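Handout 3: House rules for two-arm cells, and where they come from

Course: Working Safely and Well with Small Robots
Instructor: Parveen Mridha
Lab lead: Chaminda Bepari

Bring this to the lab session on Tuesday. You will want it next to you when you write your own rule sheet, and you are welcome to scribble all over it.

Last week we talked about the big picture: who writes standards, how a risk assessment is put together, and why the arm alone is never the thing you assess. You assess the whole job, meaning the arm, the tool on the end of it, the thing it is handling, the cables, the people, and the room. I love this part of the subject, and I hope a few of you are starting to as well! A rule that looks fussy on paper suddenly makes sense when you picture the bad afternoon that led to it.

This week we get closer to the bench. Our case is soft goods and household objects handled by two small arms that share one work area. Soft goods are wonderful teaching material. A steel block stays where you put it. Cloth folds, sags, snags, springs back and hides things behind itself.

1. Words we will use

Cell: the work surface, its walls or guards, the arms, and everything mounted to them.
Shared zone: any space that both grippers can reach.
Keep-clear zone: space that hands stay out of while the arms have power.
Reset: putting every object back to its starting place before the next run.
Run: one attempt at the task, good or bad. Bad ones count too (more on this in part 4).

2. The shared zone

With one arm, you mostly worry about the arm and the world. With two, each arm is part of the other one's world. Most of the trouble I have seen in student projects came from grippers working close together on the same item, with each program perfectly sensible on its own. 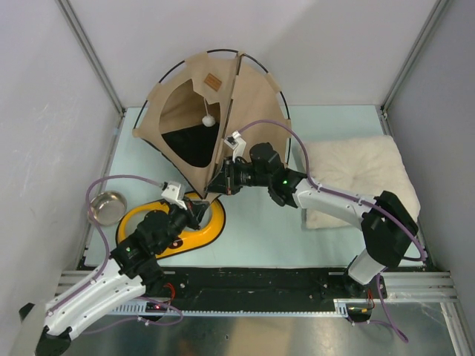 Mivavham, October

Look at how near the two grippers are to each other at the front of the tent. The right one is at the lower front seam and the left one is just over the toy. Before you approve a task like this, write down answers to the following, in full sentences:

Which arm has the right of way if both want the same spot?
How small may the gap between the grippers get before one of them must wait?
If one gripper has hold of the fabric and the power drops, what happens to the fabric, and what happens to the poles inside it?
Where does each arm back out to, and is that path clear of the other arm?

The third question is the one people skip. Flexible poles can store energy when they are bent. Let go at the wrong moment and the tent may jump. Nobody gets badly hurt by a pet tent, I know, but the habit of asking carries over to jobs where the spring is a lot stiffer.

Then there are the cables. Each arm has a purple cable coming off the sensor module over its gripper, and they are routed differently. On the right arm, small clips hold the cable along the forearm. On the left, it loops out over the bowl before it comes down to the white link. Our house rule asks for a cable check at the farthest reach of the task, with the arm moved slowly. You are looking for three things: a pull at the connector, a loop that could catch on an object, and a loop that could reach the other arm. Do the check again any time you move an object on the surface, even a little.

3. House rules (Arness Lab, current version)

3.1 One person is in charge of the cell at a time. Say it out loud when you hand over.

3.2 The stop button is within arm's reach of that person. Test it at the start of each session and write the result in the log.

3.3 First motion of the day is at slow speed, with no objects on the surface.

3.4 Hands do not enter the keep-clear zone while the arms have power. A small green light on a joint tells you something about the joint. It does not tell you that it is safe to reach in.

3.5 Straps, strings, pompoms and loose flaps get their own line in the risk sheet. They wrap around fingers, both ours and the robot's.

3.6 Shiny objects get a sensor check. A metal bowl can throw back reflections that confuse depth readings, so look at the data before you trust it.

3.7 Reset from the layout sheet, never from memory.

3.8 Changed something? New line in the log. Tape, screws, software, a different cushion, all of it.

Chaminda would like me to add that 3.8 includes changes you plan to undo in five minutes.

4. Keeping good records

The Selvanayagam project is our model here. They logged 1102 runs and kept 657 after review, and the beautiful thing is that you can look up why every dropped run was dropped! Of those, 62 were dropped for a bad reset. That number led straight to rule 3.7, and the layout sheets in the blue binder are copied from theirs.

Please keep failed runs in the log with a short plain reason. "Left gripper missed seam" is good. "Error" is no use to the person reading it in the spring.

5. For Tuesday

Read the Sato checklist (two pages, in the course folder) and mark any item that assumes a single arm. Then pick one soft object from home, something that folds or springs, and draft a one-page rule sheet for moving it with two arms. Include your right-of-way rule and your cable check. Bring the object with you if it fits in a bag.

Lab coats are optional. Tie back long hair, and leave lanyards at the door.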